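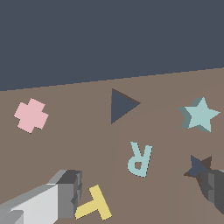
So I finally caved and updated my phone last night, and I have opinions! I'd been putting it off since August, mostly out of laziness, partly because Gwion Phillips updated his the first day and spent a whole weekend complaining in our group chat.

The update took 72 minutes on my home wifi. I'm pretty sure most of that was the phone sitting there with a black screen and a progress bar while I paced around the kitchen. Then it restarted, asked for my passcode twice, and told me I had 900 unread notifications, every one of them from the Nulta app. I use Nulta for grocery lists. There were old reminders in there to buy cat litter.

Once I'd swiped all that away (there is no "clear all" in the new notification screen, or if there is I can't find it), things got better. The keyboard feels quicker. The camera opens right away from the lock screen, which it never did for me before. And the widgets -- okay, I love the widgets. I've got the weather, my calendar and a big photo of the dog, and I moved them around for way too long when I should have been asleep.

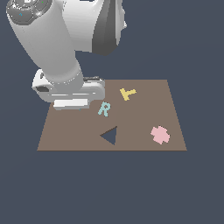 Simulated robot arm over a brown tabletop

Now the battery. I went to bed at 15 percent, plugged in, and woke up to a full charge, fine. By lunch it was down to half and I'd barely touched it. Na-rae Ko says hers did the same thing for 3 days while it re-indexed all her photos and then it settled down, so I'm going to be patient and carry a charger. If it's still bad by the weekend I'll try resetting the settings, which I really don't want to do, given that I'd have to type in every wifi password again. The one at my sister's place in Flemusden is like a paragraph long.

One more gripe and then I'll stop. My alarm sound got switched back to the default! I slept right through it this morning -- it's some kind of gentle chime now -- and missed the early bus. If you update, check your alarm before you go to bed.

Does anyone know how to get the old one back? It was the one with the marimba. Leave me a comment.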